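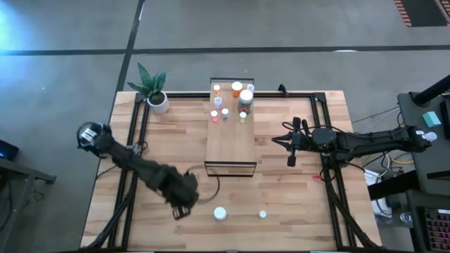

Gridomham, November 6, 2025

The bus to Gridomham takes its time, and then it stops at the bottom of the hill and the driver tells you the council is at the top. I went up with a man carrying a folding chair. He had been to one of these open days before, he said, and had stood for all of it.

The district council opens its doors once a year, so that residents can see where the decisions are made and, if they like, who makes them. I'm not a resident. I write a newsletter on local government that goes to 2,000 people, 1,782 of whom have never opened it, and I go to these things the way others go to steam rallies.

At the door you got a sticker with your name on it and a paper bag containing a pen, a map of the wards and a leaflet on food waste. My sticker had somebody else's name. I was Georges Abu Hammour until the coffee break, when the real one turned up and we swapped in the corridor. He farms out past Flandon and had come about a culvert. More on the culvert later, as there was a great deal more on the culvert.

The welcome was given by the council chair, Hala Matar, who has held the post for 3 years and speaks without notes. She said that peace had broken out between Flandon and Lundero and she wished to thank everyone for it, especially the elders of both places, who had done it while the council was still working out which department it belonged to. This got a laugh from the public seats and a thin smile from the department.

For anyone who hasn't followed it, the quarrel was over the market. Lundero had always held it. Flandon had always said that the field it was held in was in Flandon. The maps supported both sides, depending on the year of the map. In May the two villages held rival markets on the same morning with one road between them, and the queue of vans went back as far as the Mahasneh bridge. The council put out a statement calling for calm. The vans were very calm. They had their engines off.

What settled it was a meal. Faraji Mwakyusa, who speaks for the Lundero elders, told the story in the chamber with his hat on his knee. He had rung his opposite number in Flandon, Georges Nasrallah, and asked whether he still liked lamb. The answer was yes. The two of them ate together on several evenings, with a few more chairs at the table each time, and by the end they had an arrangement: the market moves between the villages, turn by turn, and the stall fees go into one pot for the road. The council was then invited to approve it. It did so after two adjournments and a paper on options, of which there was one.

Mr Nasrallah's version was shorter. "He talks and I eat," he said. "It works."

I liked them both very much, and I also noticed how much everybody else liked them. By my reckoning each of the parties on the council claimed a part in the lamb before lunch. One councillor said his group had "created the conditions". I asked him afterwards which conditions, and he said it was a matter of tone.

Then the tour. We were taken round in batches by Ngân Khương, the democratic services officer, a quick, dry woman with a lanyard full of keys who had plainly been told to keep us to time and meant to. We saw the members' room, where there is a very good sofa. We saw the post room and the planning counter, with its bell. We saw the archive, or the front half of it, the back half being behind some shelving that arrived last year and has yet to be put up. A boy of perhaps nine asked if there was a dungeon. Ms Khương said there was a sub-basement but that Finance had it.

The chamber itself is smaller than you'd think, panelled, with microphones that go red when you're allowed to talk and stay red for quite a while after you've stopped. Visitors were let loose on the seats. I sat in the one for the member for Mahasneh ward and can report that it squeaks. It's also directly under the vent, and this may explain some of his contributions on heating.

Lunch was sandwiches and a tray of small pastries which the Lundero contingent had brought and which went in minutes. The Flandon contingent had brought larger pastries. I draw no conclusions, though I had two of each.

The afternoon was questions from the public, and so to the culvert. It runs under the lane by Mr Abu Hammour's lower field and it has been blocked, he says, since before the present chair took office. He had brought letters. He read out the first one, then the reply, then his reply to the reply. The highways officer said that the culvert had been inspected and found to be on a list. Mr Abu Hammour asked what the list was for. There was a pause, and all the microphones were red.

It was Mr Mwakyusa who got up, although he had no question down and no business with that lane. He said it seemed to him that a digger and a morning would do it, that Lundero had a digger, and that Flandon presumably had a morning. The officer began to say something about liability. Mrs Matar said she was sure that could be looked into, in the voice of a person who would be doing the looking, and moved on to bins.

Bins took the rest of the session. I'll spare you the bins, except to say that the grant for new ones is 200 per parish whatever the size of the parish, and that the smallest parish is extremely happy with this and the largest sent a delegation.

If you go next year: take the earlier bus, and check your sticker. There's step-free access from the car park side, not signposted, but the reception staff will walk you round if you ring. The archive is worth the wait if you get Ms Khương, who will show you the old boundary maps if asked, including the one both villages say is forged. Market dates for Flandon and Lundero are pinned up by the planning counter.

The man with the folding chair, by the way, was told at the door that it couldn't come in. He left it with reception and stood for all of it again.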